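Key amnesty, round two

The building on Trornbridge Road changes its locks in September, and before that happens we would like to know what we are replacing. The office register lists 150 keys. It was last updated in a year when the second floor still had a darkroom, and it describes 7 of them as "misc."

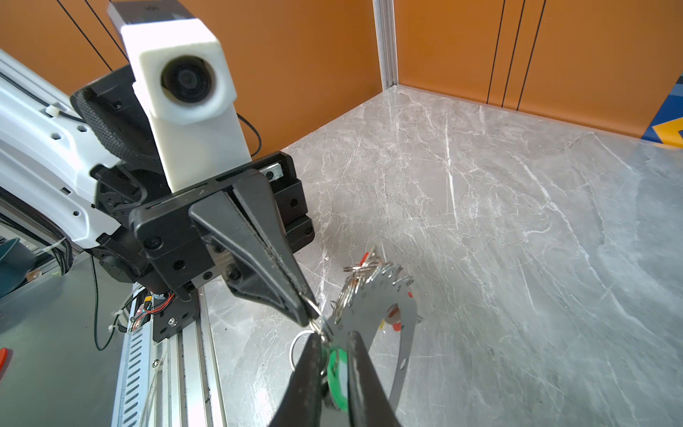

Returning a key is simple. Bring it to the front desk, say which door you believe it opens, and try not to be hurt when it opens a different one. We are sorting by tag color as we go. A curved metal plate with a row of holes takes more split rings than you would think, and a green tag is easy to find in the crowd, while the red ones like to hide among their neighbors. Bare keys go in the envelope marked Eder, after the storeroom, where most of them seem to end up anyway.

So far 87 keys have been handed in. Two were for bicycles. One carries a paper label reading "not this one," and we have kept it with the others out of respect.

Still wanted: the Pondex cabinet, the side gate and anything at all for the piano – we would settle for a hint. The desk takes keys until five.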